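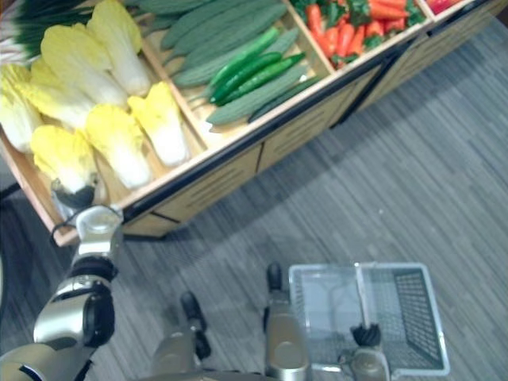

1/ Notes on a method we've been using at Drunditz since the spring. It concerns how you decide when a two-armed robot has finished one part of a job and started the next. Long thread, sorry.

2/ The job is shopping. One hand minds the basket, the other deals with the produce. Carrots, cucumbers, napa cabbage and so on, sorted into compartments like you'd get in a greengrocer's.

3/ We record a person driving the robot through the job, then train on the recordings. The set is called Ankrah. It has 2,169 runs in it as of this week.

4/ The usual way to label runs like these is to cut each one into steps: approach, grasp, lift, move, release. One label at a time, for the whole robot. That's how Ankrah was labelled at first.

5/ Trouble is, the two arms don't keep the same time. The left can be starting its reach while the right is still settling its grip on the handle. Which step is that? Two of our labellers would give you two answers, and both had a case.

6/ Lutfa Paul's suggestion was to give each arm its own track and let the steps overlap. No shared clock. An arm with nothing to do gets "hold" or "idle", and those two are kept apart.

7/ "Hold" matters more than I expected. A hand on a basket handle that isn't moving looks like a hand doing nothing if you only go by joint speed. Our old script marked a lot of those as idle.

8/ So for holds we now go to the wrist camera first. From there you get the fingertips, the handle bar and the inside of the basket together, and it's much easier to say what the hand is up to. In this one the yellow cloth is bunched over on the right side of the basket floor, with the fingertips pointing down over the inside.

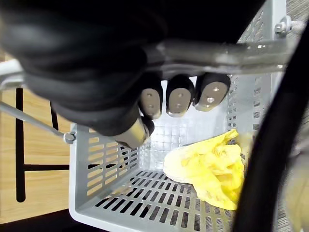

## Part two: what changed

9/ We relabelled everything with separate tracks. It took Ebenezer Osei and me 11 working days, including the runs we had to do again after I changed the rule for "release" halfway through. My fault.

10/ The release rule, for anyone who wants it: the step ends at the first video image where no finger touches the item. If the fingers are hidden, use the other camera. If they're hidden in both, mark it unsure and move on.

11/ Then we trained the same model twice, once on the old labels and once on the new. Same runs, same settings, 3 training seeds each.

12/ The result: with the old labels, the commonest failure was the basket hand letting go while the other hand was still busy. With the new ones that failure became rare. It did not go away.

13/ Picking itself didn't get any better. Grasps on the napa cabbage fail as often as they did before. I wouldn't have expected labels to fix that, but a few people asked.

14/ Cabbages are awkward. In the view below there's one right beside the gripper at the front corner of the bin, with others close in around it. From the head camera you can judge where the hand is. Whether the fingers have a proper hold is harder, and I've stopped guessing from that view alone.
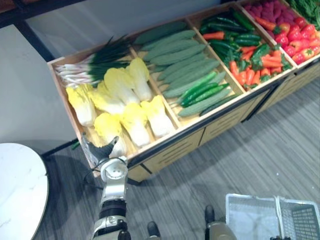
## Part three: limits and what's next

15/ Limits. It's one layout and one robot. Iddrisu Abugri drove most of the runs, so the model may have learnt Iddrisu's habits as much as the job. He always starts with the left arm, for instance.

16/ We also had 13 runs where the two of us couldn't agree on the tracks even after talking it over. They're left out of training but they'll stay in the release, marked as disputed.

17/ Marcus Fitzsimmons asked whether you could get the tracks automatically. Partly. Grasp and release come out well from finger position plus motor current. Hold against idle doesn't, and that's the one we needed.

18/ Next job is the same comparison on Drullar, our older set, where the arms work much further apart. My guess is the gain will be smaller there. If both arms rarely overlap, one clock does fine.

19/ The labelling guide is four pages and should be up in September. If you've tried separate tracks on your own recordings I'd like to hear how you dealt with handovers between hands - we have hardly any and the rule for them is still a bit rough.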